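Rafia Baloch
Dec 4, 2022

OK so I finally did the thing I've been putting off since July and went through every stool and chair in the house that wobbles. Thread, because I have opinions now.

It started with the step stool in the pantry. It's a Belmont, older than my kids, and it has ticked every time I stand on it for years. One screw. One! A quarter turn and it's silent. I was so mad I made a second coffee.

Then the two kitchen chairs. Both had the same loose back rung, so I popped the rungs out, scraped off the old glue with a butter knife, put in new glue and tied everything up tight with a bathrobe belt. Left them overnight. Solid as anything this morning.

(If you don't scrape the old glue off first, the new stuff has nothing to grab. Learned that one the hard way with my mother's piano bench.)

The felt pads I bought in a bag of 500, which is a ridiculous number of felt pads. If you live anywhere near me and need felt pads, please, come get some. I put 12 on before lunch and the bag looks exactly the same.

Plastic stools are a different story, you can't glue or screw your way out of those. What you can do is tip them over and look at the underside, and I don't think people do that enough. All the ribs and raised edges under the seat are what's holding you up!

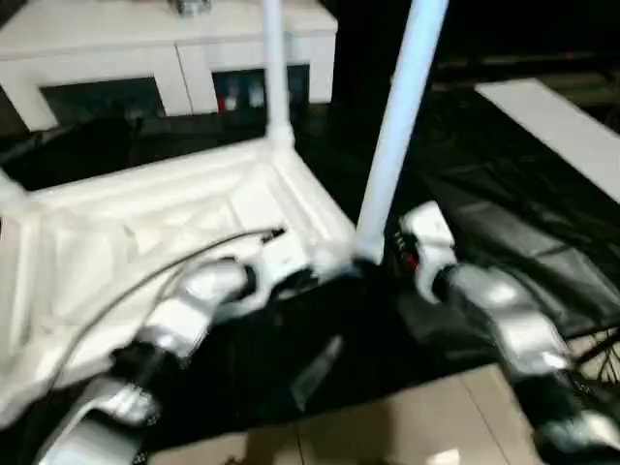 So run your thumb along the ribs, and then go around the spot where each leg meets the seat. White lines in colored plastic mean it's been bending there. On white plastic you have to go by feel -- a crack catches your nail.

I had one with a crack running right into the leg. It's in the recycling. It cost me 8 dollars at a yard sale and I am not going to the ER over 8 dollars.

Also, wash them while they're upside down. The crud that collects in those little panels, my goodness. Old toothbrush, dish soap, rinse, stand it up in the tub to drain.

Still left: the desk chair that sinks, and the bar stool my brother "fixed" with picture wire. I'm leaving that one for next weekend -- I need pliers and a better mood.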